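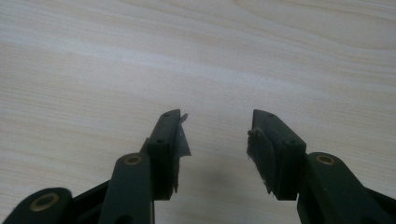 Fingers open over the bench, with the pads in their current state.

I spent most of Sunday reading through the Sandum release notes, and I'm still not convinced. The pitch is that you collect demos with a hand-held gripper, feed the video to their trainer, and get back a policy that doesn't care much about small changes in the hardware. Small changes. Look at those pads. The gray stuff on both fingertips is torn and hanging off in strips, and every one of those strips is in the lower half of every image the network sees.

So I asked the obvious question on the mailing list: what does the policy learn about a fingertip that looks different in week one than in week six? Bianka Simon wrote back that augmentation takes care of it. Maybe. I looked at the augmentation config, and it's color jitter, a random crop and a bit of blur. None of those shred a pad.

We have 2,474 demos at this point, collected for the Prillar sorting task. I split them by date, old pads against ragged pads, trained on the first group and ran the result offline against the second. The predicted gripper width was off by around 20 percent on the late ones. The wrist pose was fine. To me that says the network is reading the width off the edges of the pads, and when the edges move, so does the number.

Győző thinks I'm blaming the wrong thing. His theory is the timestamp alignment, where the width signal trails the video by 2 frames in anything recorded before we updated the logger. He could be right, and it would be annoying, as I only checked 14 episodes for lag before I gave up and went to dinner. I'd still like to see somebody mask out the fingertips and rerun it. It's a ten-line change in the data loader and an overnight job.

What bugs me more is the tooling. The Sandum viewer gives each episode a quality score, and all the late ones pass. I can't find out what goes into that score. The docs say "learned," and the source for it isn't in the repo. If a score can't tell fresh pads from these, I don't want it deciding which demos I keep.

I'll do the masking run this week, then the lag check on the full set. New pads go on after that, and I'm tagging the hardware state by hand in the metadata from then on, whatever the viewer says.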